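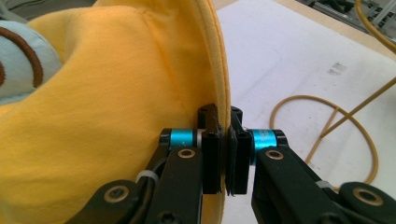
Soft yellow fabric with a stitched rim.

About Flatalo

We are a small company that looks after hats. We store them, stand them up, reshape them and send them back. If that sounds like something you could do yourself, you may be right, and we would sooner you read this page before paying us.

Flatalo was started by Natsumi Oda and Boyang Tan, who met at a costume rental house in Reltberg. The house owned 400 hats, and every guide to hat care they could find said something different. Stuff the crown. Never stuff the crown. Steam it, don't steam it. Natsumi spent 11 months trying the advice out on hats headed for the trash, and most of it made no difference that she could measure. We still have the notebook and you're welcome to read it.
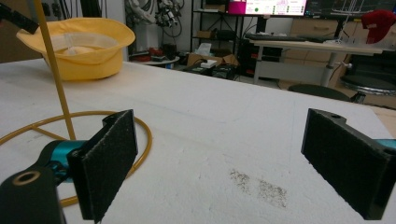 Bucket hats are most of our work now, and they get the least respect. People fold them into coat pockets and then ask why the brim waves. The usual tip is to rest a hat upside down on its crown, with the brim flaring up, like the yellow one with the cream lining. That's fine for an afternoon. We doubt it does much over a winter, whatever the drawer organizer people claim, and a soft crown has a seam to think about too. Stands have their own problems. Plenty of the ones sold online are too narrow at the top and leave a bump, and a high price is no guarantee.

We sell one stand, the Tai, and we turned down 9 others first. Boyang still thinks the base could be heavier. For a stiff felt hat we'd tell you to keep the box it came in.

Our storage plan is called Oditz. It runs 30 days at a time and stops when you tell us to stop. We don't offer lifetime plans, and we'd be wary of any shop that does. We also don't promise to save a brim that has been through the dryer.

Visits are by appointment, mornings only. Bring the hat.
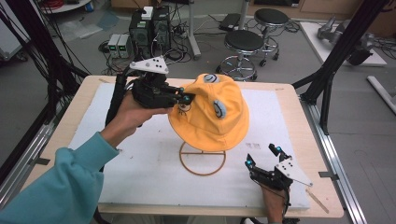 A yellow bucket hat with eye patches, on a wire stand with a ring base.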